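Getside Community Help
Clubs and Student Projects > Robotics

Humanoid reaches over the bottle instead of around it. Is this a calibration problem or a planning problem?

Asked in October by Tetteh Mahama
Viewed 2,000 times

I am writing on behalf of the Kollus student robotics program. Our senior group is preparing a full-sized humanoid for the household task in the Nostis competition. The rules require the robot to grasp a standing drink bottle from the end of a desk, raise it clear of the surface and return it upright. Each team is allowed 7 minutes, including set-up.

The students chose a tall plastic bottle of tea with a green cap and placed it near the right end of a white desk, close to the front edge. The robot stands to the right and reaches across with an open hand. 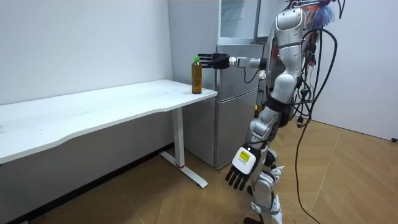 Our difficulty concerns the approach. Of 83 recorded attempts, the majority ended with the wrist too high and slightly past the bottle, after which the planner either stopped or attempted to descend on the cap. The students have re-run the arm calibration 3 times and the error did not change in any consistent direction. They have also reduced the approach speed, with no benefit that we could measure.

The group is divided. Half believe the fault lies in the bottle position reported by the head camera. The remainder believe the planner prefers a high route because the desk was entered in the collision model with a generous margin. The head camera view used for detection is attached for reference. 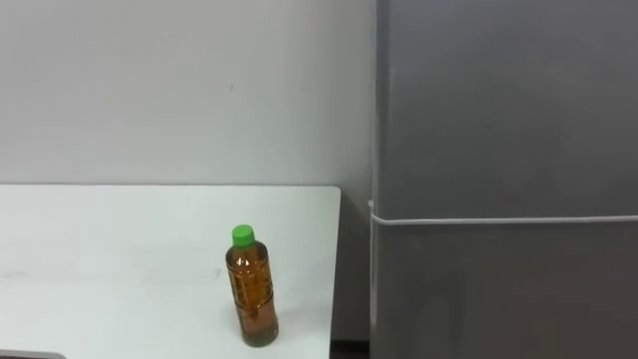 Issahaku replied that the detector should be ruled out first, and that clear plastic filled with dark liquid is a well-known source of poor depth readings. The depth sensor may return the surface behind the bottle, which places the target too far back. The recommended test was to wrap the bottle in matte paper, leave everything else unchanged, and repeat ten attempts. Should the overshoot disappear, the calibration may be left alone.

A second reply, unsigned:

Had the same thing last year. Make the margin smaller. Ours was set at the default and the arm went over everything like it was climbing a fence. Fixed in an afternoon.

Response from Tetteh Mahama:

Thank you both. The students carried out the paper test as described. The overshoot was reduced considerably, although the high approach remained, so it would appear that both replies were correct in part. We have since entered the refrigerator as a separate obstacle - it had previously been merged with the desk as one large block - and reduced the margin on the desk alone. The planner now has a workable path at bottle height, and the group is recording a new series of attempts with the arm starting from a bent elbow.

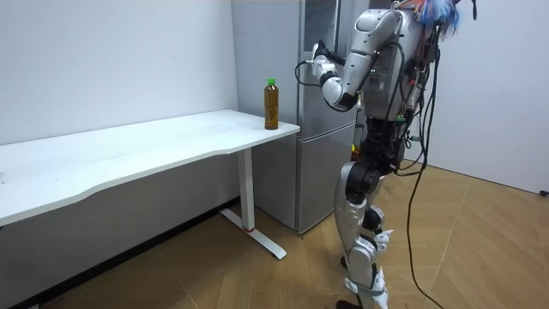 The starting posture still requires some attention. When the forearm begins too high, the planner spends most of its time bringing the wrist down, and the students would prefer a lower starting point that keeps the hand clear of the desk. Members who have settled on a suitable posture for a side grasp are invited to post their joint values, together with the desk height used.

The paper wrap is not permitted under the Nostis rules, so a permanent solution for the depth reading is also required. The group is considering estimating position from the cap, which is opaque, and subtracting a fixed height.

Issahaku added that the cap method is sound provided the bottle is standing upright, and that the offset should be measured again whenever the brand of bottle is changed.

Marked as partly resolved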